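Gripper trial, two-arm bench: pre-run safety check
Date 26/04/2018
Checked by: Ngọc Tiêu
Site: Lastdale, bench room 2
Grippers on trial: Valter (left arm), Đào (right arm)
Controller: Cukalberg, same one as February

Mark OK / FIX / N/A. Comments on every FIX please, not just a tick.

1. Power and stops

1.1 Wall isolator reachable without leaning over the bench. OK
1.2 E-stop on controller cabinet, press and release. OK. Both arms dropped out.
1.3 E-stop on pendant. OK
1.4 Reset needs a deliberate second press. OK. Took two tries on the left arm, see 5.
1.5 Fault log cleared before start. FIX. 17 old entries from last session, saved them off then cleared. Whoever runs last should do this.

2. Arms

2.1 Mounting bolts, torque marks lined up. OK
2.2 Speed limit set for trial, 230 mm/s. OK. Was still at the demo setting when I came in. Changed, locked.
2.3 Joint covers seated. OK
2.4 Outside cable on left arm, slack at elbow and wrist. FIX. Fine at rest but goes tight with wrist fully turned. One more clip below the elbow, and leave slack above it. Don't tape it.
2.5 Right arm same check. OK for now. Big loop hangs over the table, keep it out of the basket side.

3. Grippers

3.1 Finger screws tight. OK left, FIX right. One loose, tightened, want thread lock on it before the long run.
3.2 Finger pads, wear and dirt. OK. Wiped both.
3.3 Force limit, same value for both. OK. 80 percent in the Cukalberg menu. No comparision is worth anything if these drift so check again at lunch.
3.4 Open/close on empty, no scraping. OK. Valter is quieter. Đào closes faster but has a bit of bounce at the end.
3.5 Release on power loss. Not done. Need a second person.

4. Table and parts

4.1 Board flat, no lifting at corners. OK. Scuffed toward the middle, cosmetic.
4.2 Wire basket empty at start. OK
4.3 Button box in place, all four buttons on top face clear. OK. It sits at a slant, mark the corners with pen so both grippers get the same start.
4.4 Loose parts accounted for. OK. Green push-button out by the left gripper, on its side, cap pointing right. That's the start pose for pick test A.
4.5 Cables off the working area. FIX. Thin ones along the back edge between the two white units are a tangle. Bundle and tie before anything moves back there. 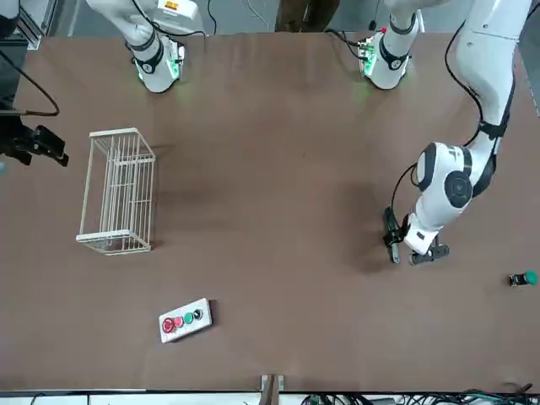

5. Open items

5.1 Left arm reset, second press not always taken. Button or controller? Swap pendants and try again.
5.2 Cable clip, left arm (2.4). Ngọc.
5.3 Thread lock, right gripper (3.1). Ngọc, after the short run.
5.4 Tie back edge cables (4.5). Before start, no exceptions.
5.5 Power loss release (3.5). Long run does not start untill this is signed.

6. Notes for the comparison, not safety

Run Valter first on the green button, then the Đào on the same part, same pose turned around for the other side. Log every miss, including the ones where it got the part but tipped it. Last time we only wrote down drops and the numbers looked better than they should.

The big red button on the box is a test piece for these runs. It is NOT wired to anything. Use the cabinet or pendant to stop. Put a label on the box today.

Short run: go, once 5.4 is done.
Long run: hold.

N. Tiêu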